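Budget for hand-held grippers – is it worth paying for the better fingers?

Posted in: Kit, Buying and Budgets
Started by carrotbed, 31 July 2023

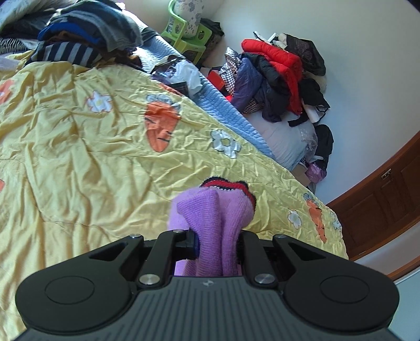
Sock pick-up on the bed, purple one with the stripy cuff.

carrotbed wrote:
Right, I need a sanity check before I send my shopping list off. We're doing household tidying (mostly clothes, picking up and sorting) and I've got to put in for hand-held grippers to cover the autumn. At the moment I'm using one unit and sharing it, and it's driving me round the bend.

The quote I've got from Hiltine is £289 each and I want four. That leaves me a bit for spares out of a £1,400 pot, but not loads. Teveck do one with nicer fingers for £700 and I keep going back to look at it like it's a pair of shoes.

Knitted things are fine with what I've got, you just pinch and up it comes. Shiny fabric is another matter. I've been working on a satin comforter and I can't get hold of the thing itself half the time, it slides straight out. Would the Teveck fix that or am I kidding myself?

---

parkside_pete wrote:
Four of the cheap ones, every time. You said yourself that sharing is the problem, and two dear ones still means people sharing.

Also two Tevecks is your entire pot gone with nothing left for postage, let alone spares.

---

mollusc wrote:
Don't agree with Pete, sorry. I bought cheap last year and spent the whole summer tightening pivot screws. If the joints go slack the fingers don't meet properly and then everything you've collected that week looks slightly different from the week before. I'd get one Teveck and two Hiltines and see which people reach for.

For satin, though, it's the pads that matter. Have you tried stick-on rubber?

---

carrotbed wrote:
@mollusc I haven't! What sort? I had a go with the grippy stuff that goes under rugs but it peeled off after a day and left a horrible gluey mess.

And one plus two comes to £1,278, so it does fit, just. Hmm.

---

mollusc wrote:
Thin silicone sheet, cut to size, and clean the fingertips properly first. I get mine from Burketia, a pack of 12 is cheap enough that I don't bother claiming it back. Change them when they go shiny.

---

tinribs wrote:
Can I be boring and ask about everything else on the list? You've got the grippers down and I can't see chargers, a case, memory cards or a spare set of fingers. Our first budget had none of that in it and we were back asking for more money within the month, very embarrassing – I still get reminded of it.

My rule is one spare set of fingers for every two units. They're the bit that gets dropped.

---

parkside_pete wrote:
Tinribs is right about the spares. With four Hiltines you've got £244 left for them. With mollusc's plan you've got £122 and two different types of finger to stock, which don't swap over as far as I know.

---

mollusc wrote:
They don't swap, fair point. I'd still rather have one good one in the cupboard than four that rattle. Mine rattled!

---

carrotbed wrote:
Pete, that's what is swinging it for me to be honest, I hadn't thought about having two sets of spares. Mine doesn't rattle yet but it's only had two months of use.

Does anyone know if Hiltine do a discount if you buy four? It seems cheeky to ask.

---

tinribs wrote:
Ask! Ask for the spare fingers thrown in, they'll say yes to that before they'll knock money off. And get the delivery date in writing. Mine were promised for the start of July and I was still ringing them up at the end of it.

One more thing, don't spend it all on hardware. Keep a bit back for stuff to pick up. Charity shop bags of clothes are great for this, all sorts of fabrics in together, and you want padded jackets and thick jumpers as well as socks. Socks are the easy end.

---

hobnob_77 wrote:
Bit of a side question but has anyone used the Park rental scheme? I was told you can hire by the month, which might suit if carrotbed only needs four for the autumn.

---

parkside_pete wrote:
Looked at it for a colleague. Fine for a month, daft for three, you'd nearly have bought the thing by then. And you pay for scratches.

---

carrotbed wrote:
No rental for me then, I'd scratch it on day one.

OK, I've emailed Hiltine about four plus two sets of fingers and I've ordered the silicone pads myself. If the pads don't sort the satin out I'll ask Teveck for a loan unit before I spend anything there. Will post back when I hear.

---

mollusc wrote:
Sensible. Check those screws every week though, I mean it.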